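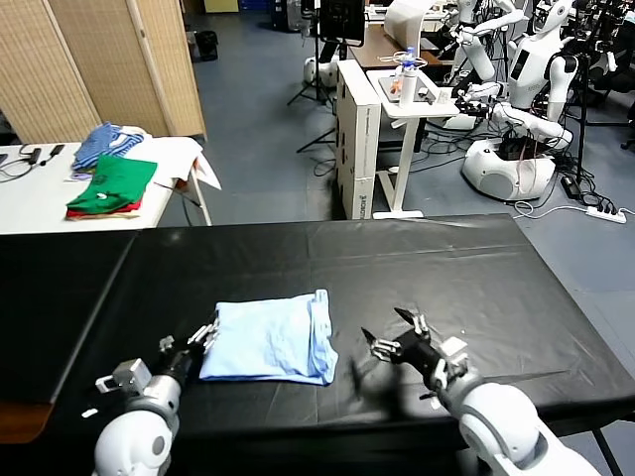 Slide 1. The covered sorting table, with the folding table beyond it.

Seltbridge > Staff Learning > Talks > Garment Sorting and Folding

Speaker notes: setting out a sorting room

Good morning, and thank you for attending. The session lasts 42 minutes and questions will be taken at the end.

Begin with the purpose. Seltbridge handles some 400 donated garments a month, and the standard of folding affects how quickly they can be placed on the shelves at Caltier. The guidance was last revised in August.

Explain the two surfaces. Unfolded items are handled on the covered table, and finished items are placed on the white one. Black plastic sheeting is recommended for the first. It can be wiped down between batches, and pale cloth shows up well against it. Creases in the sheeting are acceptable. Tears are to be reported.

Pause here and ask the audience which surface they use at their own site.

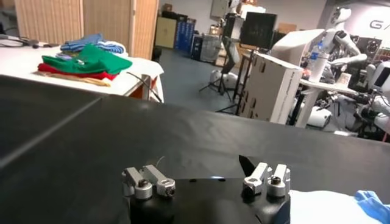
Slide 2. Folded garments on the white-topped table, striped item to the rear.

Draw attention to the stack. The green garment lies in front of the blue and white striped one, with red showing beneath. Stacks are kept low so that colours can be read from the other side of the table. Colleagues at Agbayani formerly stacked to shoulder height and have since adopted the lower limit.

Mention cables. Where leads lie across a table top, as at the left end of this one, garments should be kept clear of them.

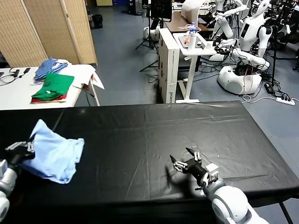 Handling a crumpled item

Refer to the light blue cloth. A crumpled item is taken by a corner first, then spread flat before any fold is made. Sleeves, where there are any, are turned in next. The finished fold should be a plain rectangle.

Allow 3 minutes for the practice exercise. Trays are at the side of the room. The Curkov folding chart is on page 28 of the handbook; please do not read it aloud.

Close by reminding staff that the sheeting is wiped at the end of each shift.

Search talks and notes
Enter keyword Go

Related items
Labelling and Shelf Order at Caltier
Receiving Donations: Notes for Reception Staff
Care of Tables and Coverings
The Curkov Folding Chart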